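Can the machine open the cupboard yet? A gallery from our kitchen tests

Text by Maiara Lacerda
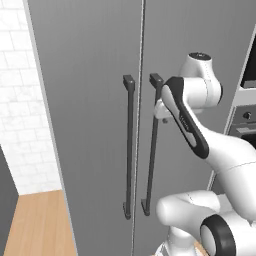 My mother asks me the same question every time I visit her: when will the robot do my kitchen? I work with these arms during the week and I still have no short answer for her. She does not want to hear about research. She wants the plates to go from the dishwasher to the cupboard while she is watching television.

On this page I try to give her, and maybe also you, a fair answer about one small part of the job, and this part is doors. A kitchen is full of them. Before a machine can put away a single cup it must open something, and after that it should close it again. People who sell robots like to show the cup. I would like to stay with the door for one page.

Our group at Stustley has worked on this chore since January. We do most of the trials in a simulated kitchen, and later we repeat some of them with real furniture in the workshop. The simulation is cheaper, and nobody must glue the handle back in the evening.

The kitchen and the robot

Tall grey doors, long dark bar handles, one on each side of the gap. I chose this type of cupboard because many new flats have something similar. For a person it is the easiest handle in the world. You can take it high or low, with the whole hand or with two fingers, and you do not think about it.

The gripper is at the upper part of the right-hand handle. It is small compared with the bar, and from this side the wrist hides most of it. When we look at a trial afterwards we often need a second view to know how well the fingers are placed.

The arm is white with black parts, and it comes to the doors from the right. You will notice that it takes a lot of room. My mother's kitchen is narrow, and I have told her that she and the robot could not both stand there and make soup.

There are tiles on the wall, a wood-plank floor, and an oven to the right with a round knob and its own handle. For a demonstration of one door you could leave these things out. I prefer to keep them, as the arm has an elbow and a real home has an oven exactly where the elbow would like to go.

What works well

Finding the handle is nearly solved for us. A straight dark bar on a plain door is a friendly target. Pulling in a straight line for the first few centimetres is also good.

In our last round we made 160 attempts in simulation, always with the same cupboard but with the robot starting from different places. We counted an attempt as good only if the door was open wide enough to take out a dinner plate and the gripper had let go of the handle without help. By this rule 70 were good. A colleague thinks my rule is too strict. I answered that he can try to take out a plate through a smaller opening.

What does not work well

The door moves on hinges, so the hand must follow a curve. If the robot has guessed the curve a little wrong, it begins to fight with the door. A person feels this in the wrist and corrects it without stopping the conversation. Our robot feels it late, and then it stops or it slips.

Two handles close together are also a difficulty. The fingers need space on both sides of the bar, and the neighbour is not far away. In one bad afternoon the program chose the wrong door again and again, with great confidence.

Then there is speed. Our good attempts took 52 seconds as the middle value, from the first movement to the open door. I have measured my mother as well, on a Saturday, with a bag of rice under one arm. I did not write down her time but I think you can imagine it.

And in the shops?

A reader from Giltent, who manages a storeroom, wrote to ask if shelves and lockers are easier than kitchens. In my opinion yes, a little. You can order the same locker everywhere and you can keep people out of the way. Taşdemir, who does the workshop part with me, is more careful and says that every storeroom becomes a kitchen after one year of use. Labels fall off, somebody hangs a coat on the handle, a door begins to hang lower than the others.

My answer for now

If you have one cupboard, of a known type, and you are patient, the machine can open it for you on some days. If you want your dishes put away, please continue to do it yourself for the moment. I would not put a date on the rest.

The next tests will be with closing, which sounds simpler and gives us different troubles, mostly that the arm is standing where the door wants to pass. We will also try round knobs, and for these I expect a worse number. The list of trials from all our rounds, which we keep under the project name Wusero, has now 2,510 lines, the bad ones included. If you would like to read it, write to me and please say which kind of door you have at home.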